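4.2 The tray on the coffee table

I should say up front that this was my favourite part of the study, and probably the part where I behaved least like a researcher. By the second round of visits I'd stopped asking people about "storage" altogether, as the word made them nervous. They'd start apologising for the garage. What I asked instead was where they put things they'd be needing again tomorrow, and that turned out to be a much friendlier question.

The answer, in house after house, was a tray. Sometimes it was a baking tin or the lid of a board game, and in the Denness flats it was very often a shallow plastic basket with handles, the sort you can pick up at any discount shop. It lived on a table near the sofa, it held a few smaller boxes, and it was moved in one go when somebody wanted to eat dinner or do a jigsaw. I've been calling this a "carried set" in my notes, and Catríona Ó Conaill (who did the second lot of coding, with far more patience than I have) has talked me into keeping the name for the paper.

A carried set, as we use it here, has an outer container that can be lifted by one person and at least two inner containers that can be taken out without tipping anything over. We argued over that second bit for most of June. Kieran Keane wanted to count a single box of odds and ends as well, and I can see why, but a box of odds and ends gets rummaged in and a carried set gets reached into. Those feel like different habits to me, and the people we visited talked about them differently too.

Now, to what goes inside. Of the 137 trays we logged, most had a mix of boxes that were never sold as a set. Food containers were the runaway favourite. People like them because the lids fit and they're already in the cupboard, and no one minds if they get a bit scuffed or stained. One woman in the Edemel building told me she'd given up looking for "proper" craft boxes years ago, because the ones that used to hold leftovers were better made. I've got a drawer full of them at home, so I was hardly going to argue!

The trouble with food containers is that you can't always see what's in them. A frosted lid gives you a hint at best, and a coloured one gives you nothing. We saw two ways around this. Some people left the lids off entirely, which is quick but gets dusty and doesn't survive a toddler. Others put a label on top, and the labels were much odder than I'd expected. Very few said what was in the box. They had a date, or somebody's initials, or just a number that meant something to the person who wrote it. I'd gone in assuming labels were for telling other people what's inside, and I had to throw out a whole page of the draft once I'd looked at a few dozen of them.

Markers, pens and pencils were a special case and they're worth slowing down for. They don't sit well in a food container. They're long, they roll, they all end up pointing different ways, and the one you want is underneath. So this is where the divided organiser comes in, the kind with narrow slots. It was usually the only thing in the tray that had been bought for the job. It also tended to get the easiest spot, on the side nearest the person sitting down, with the lidded boxes pushed to the back or off to one side (Figure 7 is a good case of this, with the organiser at the near side of the tray and lids on the boxes beside and behind it).
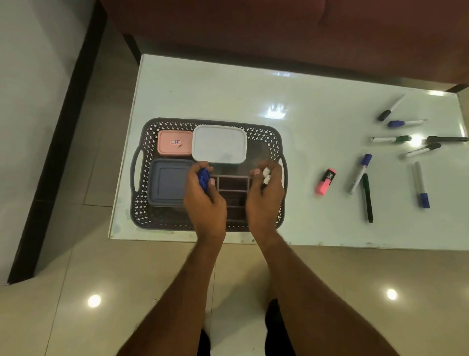 Figure 7. A carried set in use on a white table by the sofa. Small food-type containers share a dark grey basket tray with a slotted brown organiser. The pink lid has a numbered label.

4.3 Sorting with both hands

Once people got going, they nearly always used both hands, and they used them for different pieces. I hadn't planned to look at this at all. The coding sheet only had a column for "item moved" and "where to", and it was Catríona who pointed out that we were filling in two items per row more often than one. We went back and added a column for each hand, which cost us a fortnight and a lot of tea.

The two-hands habit showed up most with small things. Caps, clips, short pencils, bits of chalk – anything where you can pinch a couple between your thumb and fingers while the other hand holds on to something else. With bigger things, such as scissors or a roll of tape, people went back to one at a time and used the spare hand to steady the tray. I do this myself at my own desk, and I'd never noticed until I spent a winter watching other people do it.

I'd be careful about reading too much into it. Benítez, whose kitchen drawer study got us thinking along these lines in the first place, suggests that people hold small items back while they make up their minds about the larger ones. That may well be right for cutlery. For craft things I think the explanation might be duller: the slots are close together, your hands are already there, and it saves a trip.

What does matter, I think, is the room around the organiser. In trays that were packed right up to the rim, hands bumped the neighbouring boxes and lids got knocked askew. In trays with a bit of slack, people could get a whole hand in beside the slots without shifting anything. We asked everyone to rate their tray for annoyance at the end of the visit, with 7 being the worst, and the snug, neat-looking ones did worse than I'd have guessed. A few people laughed when they gave their score, as though they were telling on a friend.

4.4 Handles, and the trip to the other room

The last thing I want to cover before the interviews is the handles. We'd expected people to say they mattered for carrying, and they did say so, but they also used them to pull the tray closer along the table and to turn it around. A slick tabletop makes this easy. On a tablecloth or a bare timber top the tray catches, and people were more likely to get up and lean over it instead.

In the Zerton houses, where the rooms are bigger and the table is often a fair walk from the shelf, four of the families kept two trays and swapped them over. I'd have liked to follow those families for longer. We only had the one visit with each, and I still don't know what decides which tray gets brought out.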